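Skulex | Opinion | Workplace | Archive | Contact

The Picker's Hands and the Employer's Duty
By Sarla Negi

Employers who introduce automation in order packing tend to speak first of speed. This essay holds that they should speak first of the people whose skill the machines are built to copy. Snack goods are a fair test, as packets come in every shape and few of them sit flat. 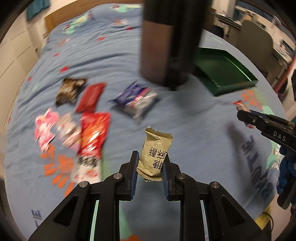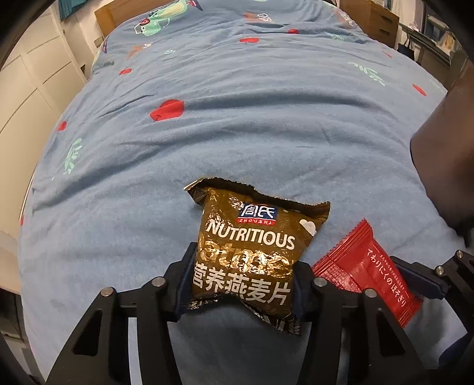
Grippers and packaged snacks on a printed blue duvet, in all four views.
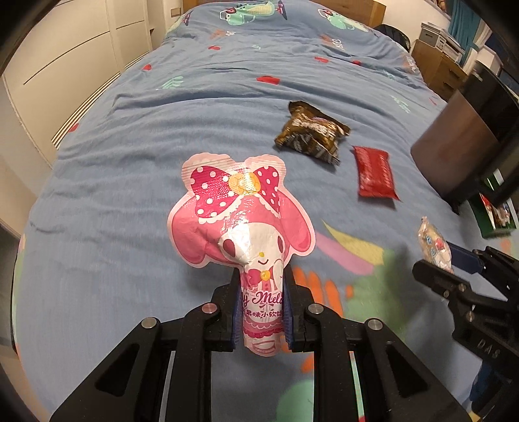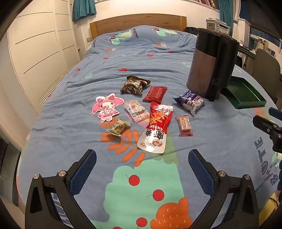 Should workers who teach a task by hand be paid more than those who only perform it?

They should. Teaching is separate work, and it has lasting value to the firm. At Plostcombe, where management plans to automate 308 packing stations, the staff agreement treats each hour of demonstration as skilled time. Other employers should adopt the same rule before any equipment is ordered.

Brijesh Sengar, who negotiated that agreement, argues that retraining must also be offered during paid shifts. I agree. A packer with eight years of service knows which wrappers slip and which tear, and that knowledge deserves a place in the new system and a wage to match. Where management cannot state in writing what will become of each post, the installation should wait.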